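Jidlow Open Day at Rutherford House: Your Questions

Visdale Home Tech Watch > Visits > FAQ

We went to the Jidlow open day in February and have been getting mail about it ever since. Most of the mail asks the same handful of things, so the answers are collected on this page. We paid our own way and were not invited as guests. Jidlow has seen this page and asked for one change, noted below.

What was the open day?

Jidlow is developing a robot arm meant for chores in ordinary homes, mainly picking things up and putting them somewhere else. On a Sunday it opened the ground floor of Rutherford House and let people walk through while the arm worked. Visitors went in small groups, 20 minutes per group, with a staff member talking the entire time. The flyer called it "a day in the life of your future home." We'd call it a workshop tour with a long introduction.

Did it cost anything?

$15 per adult, kids free. The fee was not on the flyer, and several people in line were surprised by it. You got a paper cup of coffee and a sticker. If a company wants to sell me something in a few years, I don't see why I should pay at the door to hear about it, but that's a personal opinion and plenty of people in our group seemed fine with it.

Does the robot work?

Depends what you want to call working. During our slot it moved, it closed its fingers on things, and it lifted some of those things. It also stopped twice, once long enough that the guide started over on the part about the company's history. When it dropped something, a staff member put the item back and the arm went again. The guide called these "retries." I asked if a retry with human help counts as a success in the numbers on the poster by the entrance and was told she would check. I left my email address. No answer yet.

What jobs did you see it do?

There were three stops on the tour: a kitchen counter, a shelf of boxes, and laundry. The kitchen counter was short and went smoothly, with the same cup each time. The shelf was being reset when our group came through, so all we got was a talk. Laundry was the one worth the trip.

Is the laundry part real?

It's real in the sense that there's an arm and there's cloth. Cloth is hard for robots, and I'll give Jidlow credit for showing it to the public at all. A cup has one shape. A heap of fabric has a different shape every time you touch it, and the machine has to decide where to pinch before it has any idea what will come up with the pinch. What the arm does is come down with its two black fingers apart over a basin, in this case a lavender one with an orange cloth crumpled in it, and close on whatever fold is underneath.

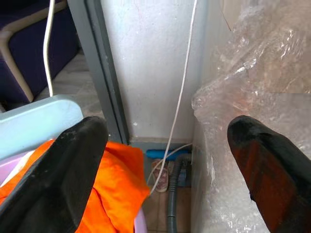
Khrystyna Panasiuk wrote to us that she was in a later group and thinks we are being stingy. In her slot, she says, the arm got the cloth up on the first try and the whole group clapped, and she would like it mentioned that her own teenager has never once managed the same thing without being asked. She also felt the company was open about what the machine can't do yet, and that people who expected a finished product hadn't read the flyer.

Fair enough, and we're glad to include it. Two groups can see two different things on the same afternoon. My trouble is that one good pickup and one bad pickup are equally poor evidence. You'd want to stand there for an hour with a pencil, and the tour isn't set up to let you.

Can it fold?

We didn't see any folding. The guide said folding is "on the roadmap." When I asked for a date she said the roadmap doesn't have dates on it. Make of that what you like.

Can it load a washing machine?

Same answer. Picking up and setting down is the whole act right now. A lot of people came away with the impression they had seen laundry being done, and I think the way the tour is narrated encourages that. Nothing got washed, dried, folded or put away while we were there.

Was someone controlling it by remote?

This is the question we get most. The guide said that during the tour the arm was running on its own. She also said that people steer it by hand at other times, to collect the movements it learns from, and she was quite relaxed about saying so. There was a man at a laptop behind a divider. He typed now and then. He may have been watching error messages or answering his mail. I can't tell you the arm was being steered and I can't tell you that it wasn't. If Jidlow wants the question to go away, the simple fix is to move the divider.

What's the camera on the arm for?

There's a small one mounted near the fingers so the software gets a close view of whatever the fingers are about to grab. The picture on this page was taken from that position. It gives a more useful view than you get standing behind the rope, and I wish they'd had it up on a big screen. As it is, there's a tablet on a stand and about one child at a time can see it.

So it would be filming inside my home?

Yes. You can't have the thing work without it. Look at how much ends up in view besides the cloth: a slipper, cables, a hose, bubble wrap, part of a chair. Now imagine that's your bedroom floor. We asked where the video goes, how long it stays there and who can look at it. The reply was that there will be a privacy policy when there's a product. I'd want to read it before anyone carries the machine through my door, and I'd want it to be shorter than the one that came with my thermostat.

Is it safe around kids and pets?

Unknown. The rope kept everyone out of reach, which was the right call, and there was a red stop button that the guide pointed out twice. She said the arm slows down when it meets resistance. It was not demonstrated. I asked if I could put my hand in the way and was told no, and I suppose I'd have said no too. But "it's safe" and "please stay behind the rope" are hard to hear in the same five minutes.

How fast is it?

Slow. If you've seen the promotional video, be aware that it's sped up, and the small print says so if you pause it. In person there are long waits while the arm hovers and makes up its mind. A boy in our group asked if it was asleep.

The poster says 200 hours of training and a 64 percent success rate. Is that good?

We don't know, and the poster doesn't help. Success at what? If it means the cloth left the basin, that's one thing. If it means the cloth got to where it was supposed to go, that's a much bigger claim. There was no mention of how many tries the percentage came from, what kinds of cloth were used, or if the basin stayed in the same spot. This is the change Jidlow asked for: they'd like us to say that the number is "preliminary." It's preliminary.

I'd also point out that for a household machine, 64 percent would be dismal. Think of a dishwasher that worked on weekdays. For a research project it might be perfectly respectable, and if they'd presented it as a research project I'd have a lot less to complain about.

When can I buy one, and for how much?

No date, no price. There is a sign-up sheet. It asks for your name, phone, address, size of household and income bracket, and I left most of it blank. Nothing happened to me.

Is Arside the same company?

No. Arside makes the rail that the arm slides along, and its name is on the side in larger letters than Jidlow's, so the confusion is understandable. Arside had a table with brochures and a nice woman who knew everything about rails. If you have questions about laundry she can't help you.

Is it worth going to the next one?

If you're curious about how these machines grab things, yes. I've read plenty about robot hands and still learned something from watching one dither over a pile of cloth. Try to get a late slot, when the groups are smaller and the guides have stopped sticking to the script. If you're going to find out whether you can stop doing laundry, save your fifteen dollars.

Any tips?

Park on the street side. The lot behind Rutherford House is tiny and it was full by ten.

Stand at the left end of the rope at the laundry stop. From the right you mostly see the back of the arm.

Ask the guide what happens when it fails. Then ask what counts as failing.

Wear something warm, they keep the doors propped open.

Is the building accessible?

The tour route is all on one level and our group included a man using a walker who had no trouble. The restrooms are down a half flight of stairs with no ramp that we could find. Call ahead if that matters to you.

Can I send in what I saw?

Please do, especially if it's different from what we saw. We're most interested in people who kept any kind of tally, even a short one, and in anyone who got a straight answer about the video storage. Tell us which slot you were in. We'll add to this page as mail comes in.

Last change: added Khrystyna Panasiuk's note and the question about Arside.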